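# About Us

Hi! I'm Siu-fong Lau, and I run Fleda, the laundry and linen people in Stustdale. If you've found this page you've probably either got a pile of towels you don't want to deal with or you've seen our name on the folding class flyer at the library. Both are good reasons to be here.

I started washing other people's towels in March, four years ago, in a rented unit behind the old Cheung bakery. I had two second-hand washers and one client, a hair salon on Fikport Road that went through towels like you wouldn't believe. The owner, Shuk-fan Wu, used to bring them over herself in garbage bags and stand there chatting while I loaded the machines. She closed the salon last year (retired, lucky her) and now she does our Tuesday deliveries. She says she missed the gossip.

We moved out of the bakery unit when the third washer wouldn't fit through the door. I measured it twice and it still wouldn't fit. We had a washer sitting in the alley for a whole afternoon with a tarp over it, and I remember Kwok-wai Chow, who was only meant to be helping me for the weekend, saying we should just find a bigger door. So we did. He's still with us and he does all the pickups north of the river.

## What we do

Towels, mostly. Bath towels, hand towels, salon towels, gym towels, the little square ones that spas roll up and put in a dish. We also do sheets, pillowcases, aprons and napkins, and we'll take tablecloths if you warn us first, especially the long banquet ones. No suits, no wedding dresses, nothing with beads on it. There's a very good dry cleaner two streets over and I'd be happy to give you the number.

We collect in the morning and bring everything back folded two days later. Right now we look after 63 regular clients, from a two-room guesthouse to a swim club that sends us 160 towels at a time when there's a meet on. There's a minimum of 40 pieces for a business pickup. If you're a household you can drop off as much or as little as you like, and yes, one bath mat is fine, people do it all the time!

## How we fold

OK, this is the part I could go on about, so I will.

When I was starting out I thought folding was the bit at the end that you rushed through before lunch. Then I got a call from the guesthouse asking why their towels wouldn't stack. They'd been folded four different ways by two different people and the pile leaned over like a drunk. I drove out there and refolded every last one on their breakfast table while the guests had their eggs. After that I sat down and worked out one way of doing it, and it's the way we all do it now.

You start with the corners. Pick up the two top corners, one in each hand, and pull until the edge between them is straight. Let the rest hang. Give it a small shake if there's a curl along the bottom, then bring it down flat, smooth it from the middle outward, and fold the long sides in so the edges are hidden. Then in half, and in half again. The rounded fold faces out on the shelf.

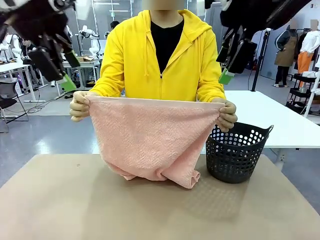 Hand towels are the same but you skip the last fold, and washcloths we only fold once and stack in tens. Gym towels get rolled if the client wants them rolled, and I'll admit I find rolling pretty satisfying -- you get a good tight one and it sits there looking smug.

The other thing I'm fussy about is the table. You want it clear, you want it at hip height, and you want your basket right beside you so you're not twisting around for every towel. Hsin-yi Kan came to us from a hotel laundry and on her first morning she went around with a tape measure and raised all our tables on blocks. My back stopped hurting inside of a week. I gave her a key to the building and told her to change anything else she liked, and she has, including where I'm allowed to put my coffee.

## A few things we care about

We use unscented detergent for everything unless you ask for something else. I know some people love a towel that smells like a meadow, but it doesn't suit everyone's skin, and salons and clinics have to think about that.

We don't use fabric softener on towels at all. It leaves a coating on the loops and they stop soaking up water properly. If your towels have gone slick and useless, send them over and ask for a strip wash. It takes a couple of rounds, and older towels can come up a lot better than you'd expect.

Colors get sorted properly. Pinks and reds go in with pinks and reds. I learned that one on somebody's white napkins and I paid for every single napkin.

And we mend! Loose hems, pulled threads, that sort of thing. Yee-man Chung sits down with the mending pile twice a week and she's quicker on the machine than anyone I know. Small repairs are included in the price. When something's too far gone we'll tell you, and if you don't want it back, the animal shelter does.

## Come fold with us

We run a folding evening once a month for anyone who wants to come. It began as training for new staff, then someone's sister asked if she could sit in, and it grew from there. We do towels first, then fitted sheets, and there's usually a bit of groaning about the fitted sheets. It's free, there's tea, and you can bring your own laundry if you'd like to go home with it done.

The next one is 27th November, starting at six thirty. Come in by the side door, as the front shutter will be down by then. No need to book, but if you're bringing a group, drop us a line so I can borrow enough chairs.

## Getting in touch

Call or email, or just come by any weekday before four and ask for me or Hsin-yi. If you're setting up a business account it helps to know how many pieces you send out in a normal week and what days you're open. Bring a towel along if you can, too -- I like to see what we'll be working with.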